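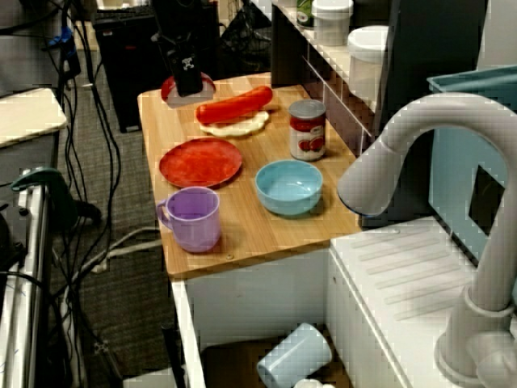 Spielküche zum dritten Geburtstag: gebraucht, neu oder selbst bauen?

Forum > Kleinkind und Kindergarten > Spielen
Thema eröffnet am Mittwoch, 19. November 2025

flurlicht
Beiträge: 12

Hallo zusammen,
unsere Tochter wird im Januar drei und soll eine Spielküche bekommen. Die Großeltern wollen sich beteiligen, deshalb ist Geld nicht das Hauptproblem, der Platz aber schon. Wir wohnen auf 73 Quadratmetern zu viert, und die Küche müsste ins Wohnzimmer oder in den Flur.

In der engeren Wahl ist die Sanna von Ginerside. Die gibt es mit und ohne Oberschrank. Alternativ könnte mein Schwager Ottavio eine bauen, er hat das für seine eigenen Kinder schon gemacht, aus einem alten Nachttisch. Sah gut aus, ist aber ein ziemlicher Klotz.

Meine Fragen:
Wie lange wird so etwas bespielt?
Oberschrank ja oder nein?
Was braucht man an Zubehör zum Start und was liegt nur herum?

Danke und Gruß

Birkenrinde
Beiträge: 1.261

Wir haben die Sanna ohne Oberschrank seit Juli letzten Jahres. Wird fast täglich bespielt, auch vom großen Bruder, der ist sechs. Den Oberschrank würde ich weglassen. Bei Freunden steht die Version mit, und da liegt oben alles drin, was die Kinder nicht mehr finden sollen. Außerdem lässt sich die niedrige Variante mitten in den Raum stellen, dann können zwei Kinder von beiden Seiten ran. Bei uns gibt es dadurch weniger Streit.

Aufbau hat einen Abend gedauert. Die Bohrungen für die Backofentür waren bei uns nicht ganz auf einer Höhe, die Tür hängt links ein bisschen. Stört die Kinder nicht, mich schon.

mörtel_und_mehl

Ich würde keine neue kaufen. Die Dinger stehen in jeder zweiten Einfahrt mit Zettel "zu verschenken" dran. Unsere hat nichts gekostet, einmal abgeschliffen, neue Knöpfe dran, fertig. Den Betrag von den Großeltern könnt ihr in ein Laufrad stecken.

flurlicht

@Birkenrinde: Danke, das mit den zwei Seiten ist ein guter Punkt. Der Kleine fängt gerade an zu laufen und wird bald mitmischen wollen.

@mörtel_und_mehl: In welcher Gegend wohnst du? Bei uns in Skenda sind die gebrauchten nach einer Stunde weg, und was übrig bleibt, ist das Plastikmodell mit den Geräuschen.

mörtel_und_mehl

Eher ländlich. Stimmt, in der Stadt ist das schwieriger. Trotzdem mal einen Aushang in der Kita machen, da geben Familien mit Schulkindern oft gern was ab.

Hagebutte_K

Zum Thema Geräusche: Batteriefach leer lassen und das Problem ist gelöst. Wir hatten die Plastikküche drei Jahre und sie war im Sommer auch draußen auf der Terrasse. Mit einer Holzküche macht man das einmal und dann nicht wieder.

Attila Szekeres
Beiträge: 388

Ich bin Tischler und sehe das mit dem Selberbauen etwas anders als die meisten hier. Ein Nachttisch als Grundgerüst ist in Ordnung, solange er massiv ist und nicht kippt. Worauf man achten muss:

Die Arbeitshöhe. Für eine Dreijährige sind 50 cm gut, viele umgebaute Nachttische liegen darüber. Dann kommt ein Hocker dazu, und der Hocker ist die Unfallquelle.

Die Scharniere. Bitte keine normalen Möbelscharniere mit Zuhaltung, da sind schnell Finger drin. Es gibt Klappenbremsen für ein paar Euro.

Die Oberfläche. Öl oder Wachs mit Eignung für Kinderspielzeug (EN 71-3), dünn auftragen, Überschuss nach einer Viertelstunde abnehmen und mehrere Tage durchtrocknen lassen. Ölgetränkte Lappen ausgebreitet trocknen, nie zusammengeknüllt in den Müll.

Wandbefestigung bei allem, was einen Aufsatz hat. Gilt für gekaufte genauso.

Birkenrinde

Wandbefestigung war bei der Sanna dabei, aber nur für die Version mit Oberschrank. Die niedrige steht frei. Unser Sohn hat sich trotzdem mal an die offene Ofentür gehängt, und sie ist ein Stück nach vorn gekommen. Seitdem liegen unten im Fach zwei Gehwegplatten. Nicht schön, aber da wackelt nichts mehr.

Attila Szekeres

Gehwegplatten sind völlig in Ordnung. Filz drunter, sonst verkratzt der Boden des Fachs.

wiesenweg9

Jetzt zum Zubehör, dazu hat noch keiner was geschrieben. Wir haben den Fehler gemacht, allen Verwandten zu sagen, sie dürften gern Lebensmittel schenken. Ergebnis: drei Sets Schneideobst mit Klett, zwei Eierkartons, eine Pizza mit Belag zum Umstecken, eine Eistheke. Gespielt wird mit einem Topf, einem Kochlöffel und einer Handvoll Kastanien.

Meine Empfehlung für den Start: ein Topf mit Deckel, eine Pfanne, ein paar Teller und Becher, ein paar einzelne Lebensmittel. Alles andere erst, wenn das Kind danach fragt.

flurlicht

Mit Kastanien meinst du echte? Schimmeln die nicht?

wiesenweg9

Echte, ja. Erst ein paar Tage flach auf Zeitungspapier trocknen lassen, dann geht es. Nach dem Winter fliegen sie raus. Für den Kleinen, der gerade läuft, sind die aber nichts, der steckt noch alles in den Mund. Da würde ich lieber große Sachen nehmen.

Hagebutte_K

Sehe ich anders als wiesenweg9. Unsere haben gerade das Schneideobst geliebt, das Ratschen vom Klett war wochenlang das Größte. Was nie jemand angefasst hat, war die Registrierkasse.

Und zum Geschirr: Holzgeschirr sieht im Laden hübsch aus, aber meine wollten immer echtes Wasser eingießen. Nach ein paar Wochen waren die Becher rau und hatten Risse. Danach haben wir auf Kunststoff umgestellt, der kommt oben in den Geschirrspüler.

mörtel_und_mehl

Oder gleich echtes Geschirr. Espressotassen vom Flohmarkt, kleine Blechteller, leere Gewürzdosen. Kinder merken den Unterschied und gehen vorsichtiger damit um.

Hagebutte_K

Meine nicht.

Birkenrinde

Espressotassen aus Porzellan bei einem Kind, das gerade laufen lernt? Finde ich keine gute Idee. Eine Scherbe reicht.

mörtel_und_mehl

Wir haben das bei drei Kindern so gemacht und zwei Tassen verloren. Muss jeder selbst wissen.

Moderation (Teasieb)

Bitte beim Thema bleiben. Zu Porzellan und Glas im Kinderzimmer gibt es einen eigenen Thread im Bereich Montessori, der ist lang genug.

Ottilie77

Kurz noch zu den Dosen: Wer leere Konservendosen zum Spielen nimmt, sollte einen Dosenöffner verwenden, der außen am Falz schneidet. Da bleibt kein scharfer Rand. Ich habe bei Drokometti einen gekauft, der macht das ordentlich, der Deckel lässt sich danach sogar wieder auflegen. Dosen auswaschen, Etikett kann dranbleiben. Meine Enkel sortieren die nach Farbe und verkaufen sie mir dann zu sehr hohen Preisen.

flurlicht

Das mit den Dosen gefällt mir, davon fallen bei uns genug an.

Noch eine Frage zum Aufräumen. Wo habt ihr den Kram? In der Küche selbst ist ja kaum Stauraum.

Birkenrinde

Eine flache Kiste für Lebensmittel, eine für Geschirr, beide unten ins offene Fach. Bei uns wegen der Gehwegplatten jetzt daneben. Mehr als zwei Kisten haben wir nicht, und wenn die voll sind, wandert etwas auf den Dachboden. Nach ein paar Monaten wird getauscht, dann ist es wieder interessant.

wiesenweg9

Wir haben nur einen großen Korb. Mit Sortieren nach Gruppen habe ich es probiert, am Abend lag die Wurst trotzdem im Waschbecken.

Attila Szekeres

@flurlicht: Wenn dein Schwager baut, soll er hinten eine niedrige Leiste auf die Platte setzen, zwei Zentimeter reichen. Sonst fällt alles zwischen Küche und Wand und man rückt das Ding jeden Abend vor.

Birkenrinde

Die Leiste fehlt bei der Sanna tatsächlich. Habe ich nachgerüstet, Rechteckleiste aus dem Baumarkt, von hinten verschraubt.

flurlicht

So, wir haben uns entschieden. Ottavio baut, aber ohne Nachttisch, sondern neu aus Leimholz in 50 cm Höhe und mit Leiste. Er hat die Beiträge von Attila ausgedruckt und war bei den Klappenbremsen etwas beleidigt, weil er bei seiner keine eingebaut hatte. Die Großeltern zahlen das Material und schenken einen Topf und eine Pfanne. Dosen sammeln wir ab sofort selbst.

Vielen Dank an alle, ich melde mich nach dem Geburtstag.

OttavioMelis
Beiträge: 1

Hallo, ich bin der Schwager. Beleidigt war ich nicht. Frage an Attila: Buche oder Kiefer für die Platte? Buche habe ich noch in 18 mm da, Kiefer müsste ich kaufen.

Attila Szekeres

Buche, wenn sie schon da ist. Kiefer bekommt bei Kleinkindern sehr schnell Dellen. Buche arbeitet bei Feuchtigkeit allerdings stärker, also Kanten und Unterseite mitölen und die Platte mit Langlöchern verschrauben. Und den Ausschnitt für das Spülbecken erst machen, wenn die Schüssel vorliegt. Die Durchmesser im Prospekt stimmen oft nicht.

OttavioMelis

Danke. Schüssel ist bestellt, ich warte mit dem Sägen.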